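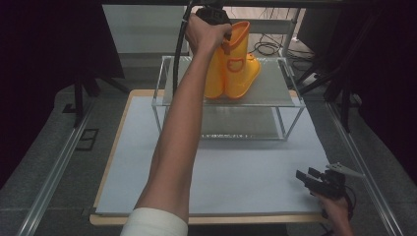 Cultwood Technical College
Materials 3: Rubber in Everyday Goods
Handout for the February block
Instructor: Gwendolyn Zamora. Lab sections: Xiuying Shao, Grustow Hall, room 2352.

1. Scope

These notes cover how a rubber compound is put together, how it is cured, and how a waterproof article is built up from it. Tires and hoses are left for the next block. Students who missed the session on polymer chains should read those notes first, as the terms chain, crosslink and glass transition are used here without definition.

2. Raw rubber

Natural rubber is mostly cis-1,4-polyisoprene. It reaches the factory as sheets or as blocks pressed from crumb. Raw rubber has few uses as it stands. It softens in summer, stiffens in winter, and takes a permanent set when stretched for long. Each of these faults comes from the same source: the chains are tangled but not tied, so under load they slide past one another.

Before anything can be mixed in, the rubber is usually masticated. It is worked between two rolls turning at different speeds, or in an internal mixer, until the longest chains break and the mass becomes soft enough to accept powders. Too little working leaves lumps of filler. Too much lowers the strength of the finished part, and no later step will restore it.

3. Reading a recipe

Quantities are given in parts per hundred of rubber (phr), by weight. The rubber itself always counts as 100. The other ingredients are added on top, so a recipe does not sum to 100 and the figures are not percentages. This is the most common source of lost marks on the lab sheet.

The compound used in the lab is called Sutusine on the stock labels. It contains 53 phr of filler in total. A second batch, mixed for comparison, contains 70 phr. Both use the same cure system, so differences in hardness between the two may be put down to filler.

Typical ingredients:
Filler – carbon black for strength, or clay and chalk where cost matters more
Zinc oxide and stearic acid – activate the cure
Sulfur – forms the crosslinks
Accelerator – shortens cure time
Antioxidant – slows aging by oxygen
Pigment – used with pale fillers, as carbon black hides all other color

4. Uppers, linings and trim 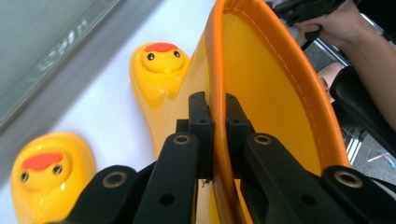
A waterproof boot has two jobs that pull in different directions. The outer layer must keep water out, and the inner layer must let a foot slide in and out. Bare cured rubber has high friction against skin and socks, so a textile lining is common. On the yellow pair with duck faces on the toes, the lining has a faint woven texture and a line of white stitching follows the inner side of the orange rim. Stitch holes are acceptable at the top of a shaft. Below the expected water line they need to be sealed or avoided.

In the traditional method the lining is pulled over a last, which is a foot-shaped form. Uncured rubber pieces are laid on by hand and rolled down so that no air is trapped. The assembled boot is then cured on the last. Air left between layers expands on heating and shows up later as a blister. Compression molding uses fewer pieces and gives sharper surface detail, at the price of a costly mold for each size.

Note that many boots sold as rubber are injection-molded PVC. PVC is a thermoplastic and needs no cure. It can be remelted, while cured rubber cannot. Color and gloss are poor guides to which material is present. A solvent swell test is more reliable and is described on the lab sheet.

5. Friction and wear
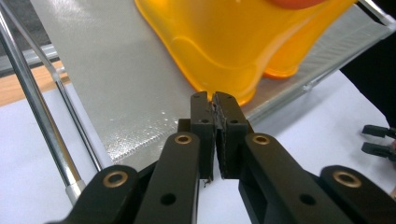

Figure 2. Jaws closed, with the thin dark pads along the meeting faces.

Rubber does not follow the simple friction law taught in first-year mechanics. The coefficient falls as the load rises, because the true area of contact grows more slowly than the load does. Friction also depends on sliding speed and temperature. Two mechanisms are usually separated: adhesion, which dominates on smooth dry surfaces, and hysteresis, which comes from energy lost as the rubber deforms over bumps.

A water film removes most of the adhesive part. This is why outsoles carry a tread: the channels give the water somewhere to go, and the raised edges press through what is left. 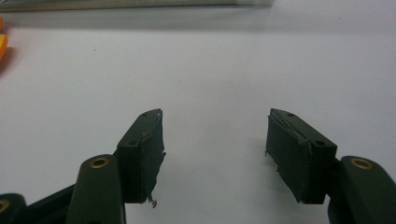

Wear follows the same division. On sharp surfaces, small pieces are cut or torn away. On blunt ones, the surface fatigues and rolls up into fine debris. Softer compounds tend to grip better at first, but hardness alone does not predict wear life, and two compounds with equal Shore A readings may differ widely in abrasion.

6. Lab work

Take three hardness readings on each slab and report the median. Keep the indenter well away from the edges. Slabs cured on the Ekinci press are stamped E on the back and must be returned to the rack after use. Swell samples stay in the solvent overnight under the hood, with the lid on. Weigh them promptly after blotting.

Hand in the completed sheet to Xiuying Shao by 4 p.m. on the day after your section. Late sheets go to the box outside room 2352.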